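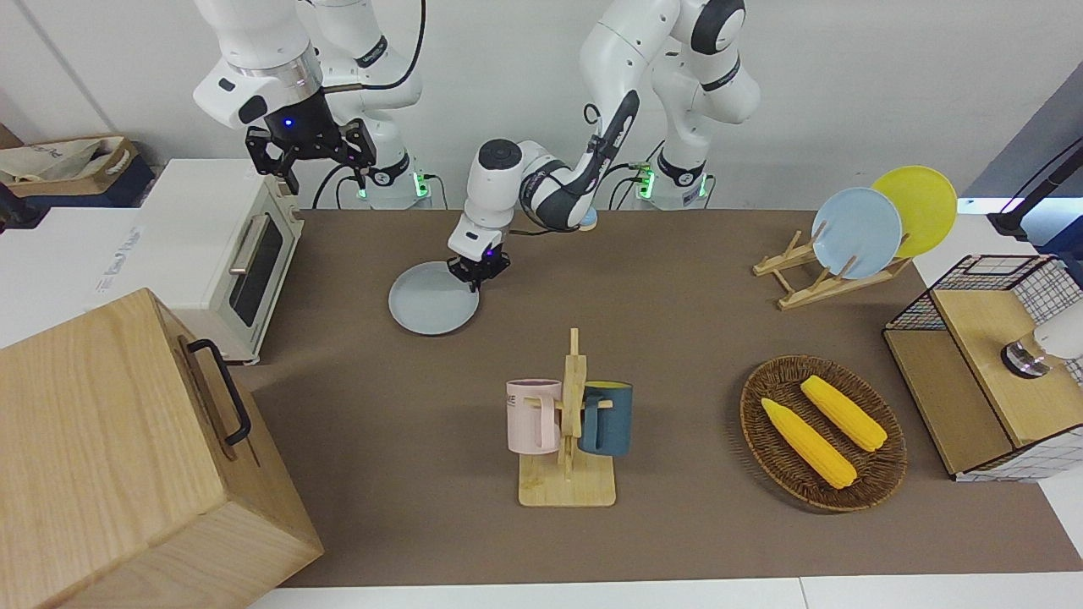 Toaster oven end of the table, with the plate and the mug tree

Clarkodex Home Boards > Kitchens > Small spaces
Thread: Table as a second counter, where does everything go?
Views: 1,621

flatpan_17
Posted 16/01/2021
Our kitchen has one real stretch of counter and the sink takes most of it, so a white table is doing the rest of the job. The brown mat covers most of the top. The toaster oven is on the left, turned a little toward the front. The mug tree is at the front in the middle and the big wooden box with the black handle is at the front left.

What I want from the table is a place to heat something up, a place to put it on a plate, and a place to keep mugs. What I have is a table where I move one thing to get at another. The wooden box is the worst for that but I use it every day and don't want it on the floor.

I can't drill into the walls (rental). Budget is $100 for everything. Looking for layout ideas first and things to buy second.

oatbin
Reply
Move the mug tree. Front and center is the spot you want for working, and a mug tree is tall and easy to knock. Back corner, on the side away from the oven. You only reach for it a few times a day.

Then the plate has somewhere to go that isn't the middle of everything.

Saltbox Annie
Reply
I would start with the oven. Having it at an angle eats more room than you think. If you square it up to the table edge you get a proper rectangle of space next to it and you can plan the rest from there.

Check the manual for how much air it wants at the sides and back before you push it anywhere. Mine wants a hand's width all around and more than that on top.

flatpan_17
Reply
The angle is on purpose. I stand at the front corner when I open the door, and if the oven is square I have to lean across the mat to see in. The glass is dark so I end up opening it to check on things anyway.

Saltbox Annie
Reply
Then turn the whole idea around. Oven squared up on the short side of the table, you stand at the short side. Same view in, and the long side is free.

flatpan_17
Reply
Short side on the left is against the white cabinet. Could try it on the right but the cord won't get there and I don't want an extension cord with a heating appliance.

drybranch
Reply
Good, don't. My sister-in-law's landlord put that in the lease after a fire in another unit.

What is the mat made of? If it's a desk mat I would not have it anywhere near an oven. I had one go soft and print itself onto the table under a slow cooker.

flatpan_17
Reply
No idea what it's made of. It came from El Idrissi, the hardware place in Urulska, off the roll, $17 for the length. There was no label on it. I've run the oven with it there since last March and have not seen a mark on it, but I haven't looked underneath in a while.

drybranch
Reply
Look underneath. And I'd put something rated for heat below the oven whether there's a mark or not. A ceramic tile costs next to nothing. Get one bigger than the feet so the oven can't walk off it.

oatbin
Reply
A tile will slide on a mat. Cork trivet tiles under the feet would be better.

drybranch
Reply
Cork is fine for a hot pan. I wouldn't leave it under an oven for a year. Trim the mat back so the oven stands directly on whatever you put there. That solves the sliding.

oatbin
Reply
Cutting up a good mat for that seems like a waste to me. Depends on what it's made of and the OP doesn't know. Could ask the store.

kettle_on_low
Reply
Am I the only one looking at the cardboard box? There's one on the white surface in the back corner with a cloth bag in it. Cloth and cardboard should be well away from anything that heats up. I can't judge the distance from a photo, but I would find it another home before I worried about cork or tile.

flatpan_17
Reply
Fair. It's in there because I keep meaning to take the bag out of the kitchen. I'll do that today.

kettle_on_low
Reply
Great. That corner is then your storage spot for plates. They don't mind sitting next to an appliance.

Saltbox Annie
Reply
Only if the OP can reach it. It's behind the oven. I don't like reaching over a hot oven for a plate and I'd guess most people don't.

kettle_on_low
Reply
Behind and to the left. But OK, for things you don't use daily then. Serving dishes, the good bowls.

thirdshelf
Reply
Back to the wooden box. You say you use it daily and it's in the way daily. Would it go under the table? A rolling cart the height of a chair seat would hold it, and the handle on the side means you could pull it out without bending much. I paid $200 for a nice cart and regret it – the cheap ones with wire shelves do the same job. Put a board on the wire or the box will rock.

flatpan_17
Reply
I like that. Under the table is free except for a stool. How deep are the cheap carts?

thirdshelf
Reply
They vary a lot. Measure the box with the handle included and then go looking. I measured mine without the handle and had to send the first cart back.

oatbin
Reply
The handle is on the side that faces the middle of the table. If the box goes on a cart you'll want to turn it so the handle faces you.

Saltbox Annie
Reply
I still think a cart is one more thing to walk around in a small kitchen. A shelf riser on the table would cost less. Plates on top, small stuff under.

thirdshelf
Reply
The box won't fit under a riser. It's huge.

Saltbox Annie
Reply
The riser is for everything except the box.

flatpan_17
Reply
Update. Cloth bag and cardboard are out of the kitchen. I lifted the mat and the table underneath is a slightly different white where the oven stands. It isn't soft or sticky but I don't love it. I'm going to ask at the store what the mat is, and in the meantime I've folded it back and the oven is on the bare table with a tile under it.

Mug tree is now back right. It's better for working. It's worse for the first coffee of the day, as I have to reach over the plate. I'll give it a week.

Cart: not decided. The box with its handle is wider than I thought, so that rules out the narrow ones.

drybranch
Reply
The different white could just be the rest of the table fading in the light. Leave a corner of the mat folded back somewhere away from the oven and see if it matches in a month or two.

kettle_on_low
Reply
Put the mugs on the left and the plates on the right and you won't be reaching over anything.

flatpan_17
Reply
Left is the oven.

kettle_on_low
Reply
In front of the oven, I mean, once the box is gone.

oatbin
Reply
The oven door needs that space to open. Leave the mugs where they are.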